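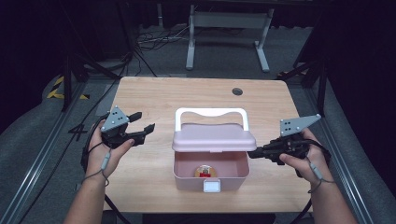 A pink storage box with its lid up and the carrying handle raised.

Nattawut Wattanapong on small boxes, latches and what belongs in them

Sep 20, 2021

Nattawut Wattanapong has been selling plastic storage from the same shop on Orkwood for long enough that customers bring their old boxes back to ask for the same one again. Usually he can't give it to them. Molds wear out and suppliers change a color, and the box that held somebody's buttons for years is gone from the catalog.

"They put it on the counter and say, I want this," he said. "And I say, I want it too."

We talked in the back of the shop, where he keeps the returns. The subject was supposed to be how to pick a storage box for a child's room, which readers of this newsletter have asked for since January. We got to that, but he wanted to start with handles.

Most people, he said, look at the size of a box and then the color. He looks at the handle first. A box with an arched handle over the top gets carried around the house. A box without one stays on the shelf where it was put.

"If you want the thing to travel, to Grandma's, to the car, to the kitchen table, buy the handle," he said. "If you want it to stay in the closet, don't. A kid will pick up anything with a handle."

The drawback is stacking. An upright handle needs room above it, and on some boxes it doesn't fold flat enough to put another box on top. He tells customers to fold the handle down in the shop and lay a hand across it. If it rocks, the box above will rock too.

He has sold two lines of handled boxes over the years. The first was from a maker called Clotden, which he liked for the hinges and disliked for the lids. The second is the one he carries now, under the Ziltley name, in five sizes. He sells more of the second smallest than of the other four together.

"It's the one that fits on a desk," he said. "The big one is a mistake for most people. They fill it, and then it's too heavy for the child, so the parent carries it, and then it's the parent's box."

I asked him about latches, which is where most complaints to this newsletter come from. He went and got one of the returns, a box with a stress mark across its latch, and opened and closed it several times while he talked.

A single latch in the middle of the front is what he recommends for children under six or so. Two latches, one at each end, hold better, but small hands tend to open one side and pull, and the lid twists. After enough of that the hinge goes. With one latch there is only one thing to do.

"You press under the tab with your thumb and the other hand keeps the box down," he said. "Show them that once. Two hands. The ones that break, it's mostly one hand and a lot of pulling."

He doesn't think latches need to be stiff. A stiff latch feels like quality in the store, he said, and then at home it never gets closed. He once ordered 291 boxes with a latch he now describes as "for adults, for strong adults." He sold 179 of them in the first year and gave a good part of the rest to a craft group at Nilsuwan, where they were used with the lids off.

On lids, he had one firm opinion. A hinged lid should open past upright, so that it leans back by itself and leaves both hands free. If it has to be held, the child holds it with one hand and digs with the other, and things end up on the floor. He suggested setting the box on a table with some space behind it, and not tight against a wall, so the lid has somewhere to go.

The question of what to put inside took up most of the afternoon. His advice is to put in less than you think. He asks parents to begin with one kind of thing per box, and to begin with an amount that covers the bottom and no more.

"Start it almost empty," he said. "One thing in it, two things. Let the child decide what goes next. If you hand over a full box, the first thing they do is tip it out."

He is against labels for children who can't read and mild about them for children who can. Color works better, he said, as long as the family sticks to it. Pink for hair things, blue for cars, whatever they settle on. His own house had a green box for crayons, and when it cracked they had to buy another green one, because nobody would look for crayons anywhere else.

For small round things such as lids, balls, bottle caps and play food, he likes a box with straight walls and a flat floor. They collect in the corners and are easy to see from above. Bags he does not like at all for small items. Everything sinks, and the child gives up before the bottom.

Cleaning is simple. Warm water, a little dish soap, a soft cloth, and an old toothbrush for the groove where the lid meets the hinge. Leave the lid open until the inside has dried. He warned against the dishwasher even when the sticker allows it. The body usually survives, but a lid that has warped slightly won't meet its latch again.

I asked how long a decent plastic box ought to last. He said that depended on the hinge, and that he had once sat in the evenings opening and closing a Clotden lid to find out. He stopped at around 1000.

"It was fine," he said. "My wife was not fine."

He will fit a replacement handle if he has one in the drawer, and he does not charge for it if the box came from him. Latches he can sometimes match. Hinges he can't repair, and he would sooner say so at the counter than take the box in and call a week later. People who want to try can send a photo of the latch with a ruler next to it, and he'll look through what he has.

Before I left, a woman came in with a sewing box under her arm, missing its handle, and asked if he had the same one. He turned it over to look at the bottom, and then went to the back to check the drawer.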